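Workshop > Bikes > Questions

Stuff people ask me before they order a frame

I'm Dougal Morrison and I build steel hardtails under the name Cluvov. I get a lot of the same emails (keep them coming, I like them!), so I've put the answers in one place.

Where did the name come from?

My niece made it up when she was five and I'd already tried every name I could think of. It looked good on a down tube, so it stuck.

How long is the wait?

Right now it's 7 months from deposit to a painted frame. I close the shop in August to go riding, so if your slot lands there, add a month. I'll email you when I start cutting tubes and again when it goes off to paint.

What's the difference between the Nirano and the Pumphrey?

The Nirano is my trail bike, built around a 140 mm fork, and it's the one I ride most days. The Pumphrey is the big one! It takes a 160 mm fork, it's slacker up front, and it's a bit of a pig on long fire road climbs, but point it down something steep and rocky and you'll forgive it. If you're stuck between the two, get the Nirano.

Can I come by and try one?

Sure, just write first so I know to have the right size built up. I keep a medium and a large of each. Bring your own pedals and a helmet, and come after 10 in the morning, please. The side door is the one to knock on. 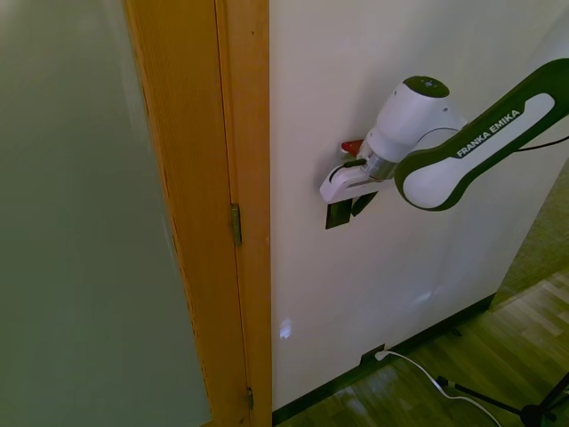
Will my old wheels fit?

If they're Boost spacing, yes. If they're older than that, probably not in the back, and I don't love adapters. Send me what you've got and I'll tell you.

Do you do custom paint?

I do one color per frame, any color you like. Fades and splatters go to my friends at Fundina, who charge extra and are worth it (my own bike is a purple fade and I'm still not over it).

What does a frame weigh?

A medium Nirano is nearly 5 pounds. It's steel, it's going to weigh something.

What if I crack it?

Send pictures. Frame number 868 came back last year with a split seat tube and I had it fixed and repainted in three weeks. First owners don't pay for the welding, only shipping and paint.

We use cookies to remember your cart. OK | Settings

Contact | © Cluvov | Back to top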